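Subject: Re: [boxes] Lidded boxes for small things - what are you all using?
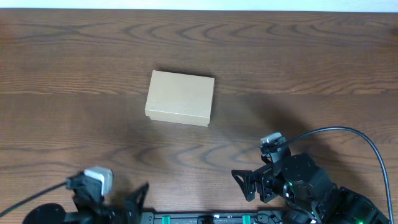
Hiba Obeidat

1 January 2019

Hello everyone, and a happy new year from a very untidy Ultham!

I've been meaning to answer this for ages, and as I spent most of the holiday surrounded by lids I have rather a lot to say. Rawashdeh asked, a few messages back:

> I've inherited my aunt's sewing things and they are in biscuit tins, freezer bags and one hatbox with no bottom. I'd like to get them into something that stacks. I keep being told plastic, because you can see what's in it, but I don't much like plastic and the clip-on lids always go on me. Does anyone still use plain cardboard boxes with a proper lid? Do they last? And where do you put the label? I've got one shelf, not a deep one, and a cupboard that gets a bit damp in winter.
>
> Also, is it mad to keep buttons in the same box as thread?
>
> Rawashdeh
> Tastcombe

Yes, yes, on the end, and no it isn't mad at all!

I'm a complete convert to the plain cardboard box with a separate lid. The one on the table at the top is the sort I mean: rectangular, a light beige, closed, with a flat plain top and a cover that's slightly bigger than the base so it fits down over it. You can see the seam along the side where the lid stops. That's all there is to it, and I love them. They look nice against wood, they look nice on a shelf, and a row of them makes even my back room look as if a sensible person lives there.

The fitted lid is what matters. I started with the kind where the flaps tuck in, and they're fine for something you put away and leave, but for things you're in and out of every evening the flaps go soft at the fold and start to spring up. Then nothing will sit flat on top. A lift-off lid has no fold to wear out. If a corner does go, a strip of gummed paper on the inside brings it back, and you don't see it from the front.

Do try the lid before you buy a whole lot, though. You want it to go down with a little sigh and come up again without the bottom coming with it. I once bought a batch from a stall in Tastcombe where the lids gripped so hard that I had to hold the base between my knees, and the first time I opened one I sent a year's worth of press studs across the landing. (Still finding them. There was one in my slipper at Christmas.)

On stacking - I go 4 high and no more, which I know is cautious. Cardboard will take a surprising amount of weight if it's even, but sewing things never are. One box is all ribbon and weighs nothing, and the next is zips and feels like a brick. Put the zips at the bottom. If your shelf is shallow, turn the boxes so that the short end faces you and the label goes there. You'll fit more in, and you can slide one out without disturbing its neighbours.

Labels! I have been through every sort. Sticky ones look lovely for a month and then you change your mind about what's in the box and tear the surface getting them off. These days I write on a bit of luggage tag card and hold it on with a single dab of paste at each end, so it lifts off with a butter knife. Soft pencil, big letters. Never on the lid, whatever you do, or at least never ONLY on the lid, because the day will come when you have all the lids off at once and they will not go back on the right boxes. Ask me how I spent yesterday afternoon.

I do also pencil a number on the underside of the lid and the same number inside the base. It sounds fussy but it takes no time, and lids that look identical often aren't quite. One of mine will only go on happily one way round, so that one has a little arrow as well.

Now the damp cupboard. I'd worry more about that than about anything else in your message. Cardboard does drink it up, and thread and cotton tape don't enjoy it either. My mother's solution was to keep the boxes off the wall by the width of a finger and to stand the bottom row on a couple of wooden slats, and I do the same. Leave the door ajar on dry days. If the cupboard is properly wet, with marks on the wall, then I'd use the shelf for the sewing and give the cupboard to something that doesn't mind, like saucepans. Metal things want wrapping in any case: pins and needles in a twist of flannel, scissors the same.

As for buttons with thread, I think it depends how you sew. Mine are together, by colour, so when I'm mending a blue shirt I take down the blue box and it's all there. I put the buttons in small paper envelopes inside, so they don't work their way down into the reels. A friend here in Ultham sorts by type and thinks my way is chaos, and hers does look much smarter. But I get the mending done, and before I did it like this I didn't!

The big job over the holiday was the button count. I'd been threatening it since March, and Plimitico (our little swap circle, for those who are new) had asked whoever was bringing buttons to the next table to say how many. So I sat down with a pot of tea and did it. There were 981 in all, and 454 of those are shirt buttons, nearly all white, which explains a great deal about why I can never find a brown one. I'm keeping the ones I'd really use and bringing the rest, so if anyone is short of white shirt buttons, please speak up, you'd be doing me a kindness.

I'll also have six spare boxes to give away, with lids, all clean and all numbered (you can rub the numbers out). Rawashdeh, you should have first pick if you'd like them. They ought to swallow most of what's in the tins. I'd hang on to one of the biscuit tins for the pins, and I'd keep the hatbox too, bottom or no bottom. A circle of stiff card and some paste would put that right in an evening, and I'd be very happy to talk you through it.

One question of my own while I'm here. Has anyone lined a plain box with patterned paper and still got the lid to fit afterwards? I'd like to do the insides only, in something cheerful, but I'm nervous about the top edge. If I bring the paper right up and over the rim I think the lid will bind, and if I stop short I'm afraid it'll peel where my fingers catch it. I have some lovely old shelf paper with a small green leaf on it and not enough to make a mess of twice.

All the best to everybody, and do send your own arrangements in, I could read about other people's boxes all day.

Hiba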